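Progress report to the Vaughan fund, second period
Project: Triltport household handling study
Prepared by: Narendra Rathore, Briltau

Summary

Collection with the hand-held grippers is behind plan. We had scheduled 900 recordings by the end of August and have 500 that pass review. The shortfall comes from one fault, described below. Spending is within budget.

The fault

Midway through the period, reviewers at Zillanik reported that the finger opening stored with many recordings did not match the video. The fingers would be fully closed on an item while the log showed a gap of 6 mm. We stopped recording the same afternoon and checked all 8 grippers against a gauge block. Three were out of tolerance.

The cause was a set screw in the finger linkage that backed out with repeated use. As it loosened, the linkage slipped on its shaft and the zero point moved. The morning calibration did not catch it because the slip mostly appeared under load, and we were calibrating with the fingers empty.

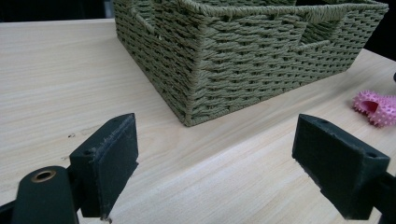
We refitted the set screws on every unit with thread locker and added a loaded check to the start of each shift. The operator closes on the gauge block, reads the value and writes it on the shift sheet. A unit that reads wrong twice is pulled.

Nobody was hurt and no items were damaged. One operator did report a sore wrist from squeezing harder to get a grip on a loose unit. We have shortened her shifts and asked all operators to report stiffness early.

Effect on the data

Recordings from the three units have been set aside. Zillanik thinks part of them can be corrected from the video. We have not counted any of these toward the total.

Next period

Storage and sorting tasks continue at the Triltport site. Spare linkages are on order. We ask that the delivery date for the full set be moved back by 6 weeks, at no added cost. A revised schedule is attached.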